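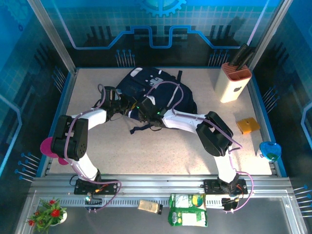

深蓝色双肩包,斜纹浅灰

关于Jostico徒步学校

首页 > 关于我们

Jostico是一所教人走路的学校。家里长辈听到这句话,通常会沉默一会儿,然后问还收不收学费。收的。

学校由Pongsak Thongdee创办,第一个班在2022年5月开课,招到两名学员,其中一名以为报的是太极。那位学员后来把课上完了,还在结业问卷的“意见与建议”一栏写下“动作太少”。问卷我们一直留着,贴在办公室的饮水机旁边。

创办之前,Pongsak在一家物流公司排了很多年货运时刻表,对“几点到哪里”有职业性的执着。他带队从不喊口号,也不讲人与山的关系,只在每个岔路口看一眼表,叹口气,继续走。新学员容易被这口气吓到,老学员知道,叹得短就是还赶得上末班车。

我们教什么

基础班教看地图、看天、看自己的脚后跟。地图课用纸质的,理由很俗:手机会没电,而且总在最需要它的时候推送外卖优惠。看天的课一半在教室上,一半在户外上,户外那一半经常因为天气改期,学员一般认为这也算教学内容。

还有一门课叫“怎么少带东西”,报名的人最多,执行的人最少。开课第一件事是请大家把背包里的东西全倒出来。我们见过整瓶的洗发水、精装版小说、一只电饭锅的内胆(没有锅)。老师不评论,只请物主背着它多走一个坡。 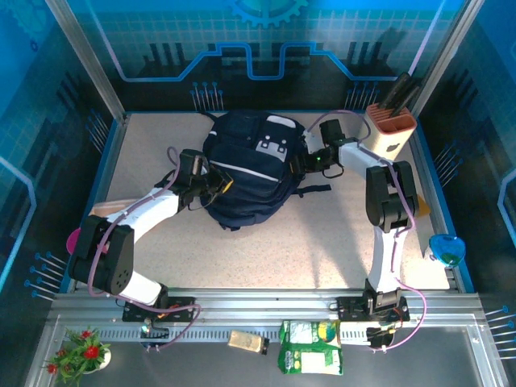 进阶班讲过夜。扎营、做饭、跟打呼噜的队友和平相处,前两项有教材,最后一项目前靠耳塞。进阶班须先修完基础班,也接受同等经验,但“大学军训拉练过”不算同等经验,请不要再写信来争取了。

学费包含教材、保险和集合点的一杯热茶,不包含勇气、袜子以及从家到集合点的车费。开课前一周可以全额退款,开课之后可以换班,走到半山腰之后两样都不行,只能下山。
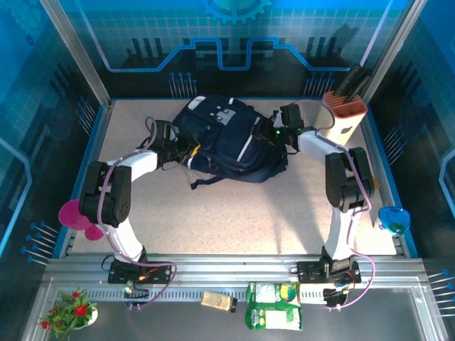
路线与基地

我们的主基地在Darnitz,一个小到导航会把它念错的山谷。往北翻过山脊是Tanui,基础班的结业路线就在两地之间,累计爬升1000米。宣传册初稿上写的是“轻松愉快”,印之前被学员代表划掉了,改成“风景不错”。

进阶班走Truven环线。那条路上有座旧石桥,桥头的编号是502,至于前面那些桥都在哪里,当地人说法不一,吵起来比走过去还久。环线每年3月封闭养护,这段时间我们改在室内讲急救和绳结,也讲怎么把帐篷塞回原来的袋子里,此项至今无人获得满分。

师资

常驻教师两位。一位是Pongsak,另一位不愿意在网站上露面,理由是前同事还以为他在读博。两位都持有野外急救证书,也都怕鹅。Darnitz的农户养鹅,所以出村那段路我们走得格外快,配速表上的那个尖峰与体能无关。

我们不做的事

不办企业拓展,不拉横幅,不在山顶组织大家谈人生感悟。想谈的可以下山以后谈,村口面馆营业到晚上,老板娘听过的感悟比我们多,收费也公道。

学校也不卖装备。常有人问该买什么牌子的背包,标准答复是:先背家里那个,走完一次,哪里疼再来问。

联系与来访

办公室平日上午有人,下午多半在山上。打电话没人接请留言,说清楚姓名、想报的班和膝盖的情况。来访请从Darnitz公交终点站下车,沿河走到鹅叫的地方,左转。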